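Fleddale Homes Association
Minutes of the Building and Grounds Meeting, June
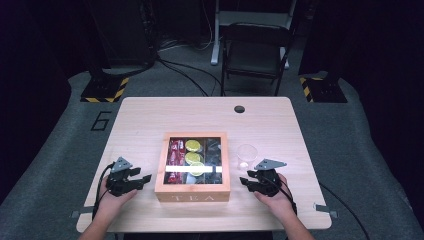 The meeting was called to order at 7:05 p.m. in the clubhouse. Eight owners attended in person and three by phone. The manager took the minutes. A quorum was present.

1. Minutes of the previous meeting

The May minutes were approved with one correction. The paragraph on attic ladders should have said that owners pay for replacement of the ladder and the association pays for the frame around the hatch. The earlier version had it the other way around.

2. Stair railings, Ventura building

The manager reported on the inspection of the inside stair railings in the Ventura building. All of the units there have the original railings. The gap between balusters is wider than the present code allows, and in 13 of the units the newel post at the bottom moves when pushed by hand. The inspector did not order any work. Older railings can stay as they are until they are altered, but a loose post has to be fixed either way.

Two approaches were discussed. The first is to tighten the posts from below with a bolt and steel plate and leave the balusters alone. The second is to take out each railing and put in a new one that meets code, with a return at the top of the handrail. Kokuris quoted both. The repair comes to $520 per unit, including patching the ceiling of the closet under the stairs. The full replacement price depends on the wood chosen, and the quote will be circulated again with red oak and poplar listed separately, as the first version combined them.

An owner on the second floor asked whether she could have her railing replaced now and be credited the cost of the repair. The group had no objection as long as the new railing is installed by a licensed contractor and the permit is in the file. Another owner asked about clear acrylic panels as a temporary measure for families with small children. These may be tied to the inside of the balusters without approval. They may not be screwed into the posts.

Motion to accept the repair quote for the 13 loose posts. Seconded. Carried, seven in favor and one abstaining.

3. Interior door replacements

Several owners have asked what they may do about interior doors without applying first. The current rule says only that "doors" need approval, and it was written with the entry doors in mind. After discussion the following was agreed as the working rule until the handbook is revised:

Doors fully inside a unit may be changed without approval if the opening stays the same size.
Widening an opening needs approval, and the application must show whether the wall is load-bearing.
The door between a unit and the shared hallway may not be changed. It is fire rated, and the closer has to stay on it.
Pocket doors need approval in walls shared with a bathroom, where the vent pipes run.

One owner described a problem with a bifold door in the Gilleo building that will not stay on its track. The manager said the floors in the back bedrooms there slope toward the outside wall, and that the bottom pivot usually has to be shimmed. This is an owner expense.

4. Noise between floors

There were two complaints since the last meeting, both about hard flooring laid without underlayment. In one case the owner has agreed to add rugs and will report back. In the other the owner says the flooring was in place at purchase. The manager will look for an application in the unit file. If there is none, the group will need to decide whether the present owner is responsible, and the attorney should be asked before a letter goes out.

It was noted that the handbook gives a sound rating for underlayment but does not say how an owner is supposed to prove it. The group suggested asking for the product sheet and a receipt with the application. This will be added to the list of handbook changes.

5. Clubhouse kitchen

The cabinet doors on the sink side are swelling at the bottom edge. The leak under the sink was repaired in April and has not come back. Kokuris looked at the cabinets during the railing visit and thought the boxes were sound and that new doors alone would do. The manager will get a price for doors in the same size, painted, with the existing hinges reused if they fit.

A request to remove the short wall between the kitchen and the meeting room was discussed again. The wall holds the switches for both rooms and the thermostat. No one present wanted to pay for moving them this year. Tabled until the budget meeting.

6. Paint colors for the hallways

Samples are up on the first floor of the Gilleo building by the mailboxes. Owners have 15 days to leave comments on the sheet. Comments so far favor the lighter gray, with two owners asking for a darker color below the chair rail to hide scuffs from carts and bicycles. The painter can do two colors, but the price would go up, and the amount is not known yet. The ceilings will be flat white in either case.

The question of the chair rail itself came up. Sections are missing on the third floor and the profile is no longer stocked locally. A mill in Ventura can match it from a sample. The manager will take a piece over.

7. Open items

Dryer vent cleaning: done in all but four units. Owners of those units will be contacted again to arrange access.
Window well covers: delivered, not yet installed.
Storage room shelving: one bay is still leaning and has been roped off. Please do not store anything there.
Spare keys: the labels have been redone. Owners who changed a lock in the past year need to bring a copy to the office.

8. Owner comments

An owner asked that quotes be sent out before the meeting so that people on the phone can follow along. The manager agreed to send them with the agenda. Another owner asked for the phone line to be opened a few minutes early.

The next meeting will be in July at the same time and place. The meeting was adjourned at 8:40 p.m.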